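Green is harder than it looks: a morning at Modise

I've been wanting to do this one for ages. If you've ever walked down Stirotgate in Firner you'll know the shop I mean, the narrow one with the sample boards leaning in the window and the bell that makes you jump. It's called Modise, it has sold paint in one form or another since 1881, and the woman who mixes the colours there is the person I ring whenever I've made a mess of a wall. She agreed to be interviewed on condition that I left her name out and didn't ask what her favourite colour was. So of course I asked what her least favourite was.

"Magnolia's the one everybody expects me to say," she said, levering the lid off a tin. "I don't mind magnolia. It's that purply grey people put in bathrooms. You look ill in the mirror every morning and then you wonder why you're in a mood."

I had come on a Monday because she said it would be quiet, and it wasn't. People paint at the weekend, see what they've done in daylight, and come straight back. While I was taking my coat off a man came in holding a piece of skirting board (a real piece, with the nails still in it) and asked for something to go with it. She held it up by the door, turned it over, and told him to go home and look at it again after tea.

"I'd have sold him a tin of anything ten years ago," she said when he'd gone. "Now I send them away. Electric light's yellow, most people's is anyway, and they're only in the room in the evenings. Choosing it at eleven in the morning under my strip lights is daft."

She came to it sideways. She'd been doing the books for a decorator out at Fonness and got fed up with him ordering the wrong things, so she started doing the ordering, and then the matching, and then she was the one standing in people's hallways with a fan of cards. She did that for nearly four years before the job at Modise came up. There was a test, which I loved the sound of. They gave her a chip of old door paint and sat her at a bench with the tinters.

"I got it too blue. Everyone gets it too blue. You're frightened of the yellow so you hold back, and then it dries and there it is, looking like a swimming bath."

That was green, and we talked about green for most of the morning. It's what she gets asked for more than anything at the moment, and it's what comes back more than anything too. I told her about my back bedroom, which was meant to be a soft sage and ended up the colour of a hospital corridor, and she laughed for longer than I thought was kind.

"Which way does the window face?" North, I said. "Well then. North light's cold and it takes all the warmth out. You needed something that looked nearly brown in the tin. You'd have hated it in the tin."

I asked whether that meant bright greens were out altogether and she was quite sharp with me. She thinks people have gone timid. A flat, clean green over a whole wall can be lovely, she says, as long as you don't put half a dozen other colours in front of it, and she is very keen on black next to it. White makes a strong green shout. Black lets it sit back a bit.

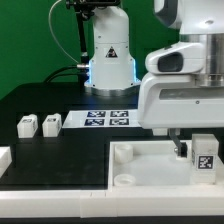

Smooth green wall, black tabletop.

"You want it even, mind," she went on. "A strong colour shows every roller mark. If you've skimped on the filling you'll see that as well, so do your filling."

So how many coats? Two, she said, and then went off on one about tins that promise to do it in a single go. She has nothing against the paint itself - it's the way it makes people load the brush. They put it on like icing, it sags, and then they're back in the shop asking about sandpaper. Her own hall had two coats and she did the second with a smaller roller, last September, with the front door open and next door's cat walking in and out.

I wanted to know about matching, which always seems like magic to me. There's a machine on the counter that reads a colour off whatever you put under it. She uses it to get close, she said, and does the rest by eye. It can't cope with anything furry. People bring in cushions. Somebody once brought in a pear, and by the time they'd settled on the finish it had gone a different colour on the side.

"Old paint's the worst to match," she said. "You think you know what colour your windowsill is. Then you move the plant pot and it's completely different underneath. Which one do you want? They never know. I usually go for the one under the pot and they usually come back wanting the other."

She keeps a book of the mixes, handwritten, with a dab of each colour beside the recipe. I was allowed to turn the pages but not to photograph them. Some of the names are official and some plainly aren't. There is a dark olive called Wet Dog and a pink called Not Again. My favourite was a dull bluish green with just "chapel, side door, cheap" next to it.

By then there was a queue. I asked very quickly what I should do about the back bedroom. She found me a card, wrote a number on the back and told me to paint a bit of lining paper first and move it round the room for a week. It's on the wardrobe door as I write. It looks nearly brown and I do hate it, a bit, but I'm giving it till the weekend.

Modise is closed at lunchtimes, and if you're bringing something in to be matched she'd like it clean, please.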